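Do I need a mist for that?

Posted 26th August in Cleaning, Grumbles

I have been wiping tables with a damp cloth for most of my adult life, so you can imagine my enthusiasm when the disinfecting mists began taking over the cleaning aisle.

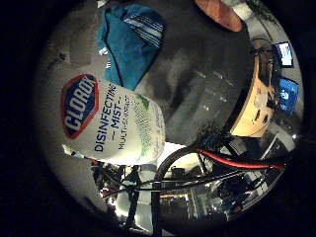

A reader wrote in after my June post on bench sprays to say I was being a snob, that a mist goes on finer than a squirt and you use less of it, and that I should try one for a month before having opinions. Fair enough. I tried one for a month. I still have opinions.

The one I got is the Clorox Disinfecting Mist, white bottle, green leaves on the label. I'm always a bit suspicious of leaves. Leaves on a disinfectant tell you about the marketing department's favourite colour and very little else. "Multi-surface" is the other thing printed on it, and I have yet to meet a spray that claimed to be single-surface.

Does it go on finer? Yes, I'll give my correspondent that. Do I use less? No. With the old trigger spray I did 4 squirts and could see where they'd landed. With a mist I can't really tell what I've covered, so I keep going, and then I go over the corners again for luck.

Then there's the waiting. Disinfectants generally want to sit on the surface for a while, and the label tells you how long. I read it, I agreed with it, and for the first week I wiped straight away regardless, out of habit. I suspect most people do. If you're going to do that you may as well save your money and use soapy water, which is still what I reach for when the problem is crumbs.

Dark tabletops are where I really lose patience. Ours is dark grey and shows every light in the ceiling, plus every streak. Paper towel leaves fluff on it. The microfibre cloths I bought from Lins (12 in a pack, all the same sickly yellow) push the wet from one side to the other. The best thing I've found is an old teal tea towel with stripes at one end, washed so many times it has given up being fluffy – and it cost me nothing.

I did also look at the refill scheme Bevel is running. You pay up front, they post you concentrate, you keep the bottle. Sounds sensible until you look at the storage it takes. I have one cupboard under the sink and it's full.

So the mist stays for door handles and chopping day, and the cloth does the rest. Next up is the Drutideo descaler, which two of you have now asked for. I'm not hopeful.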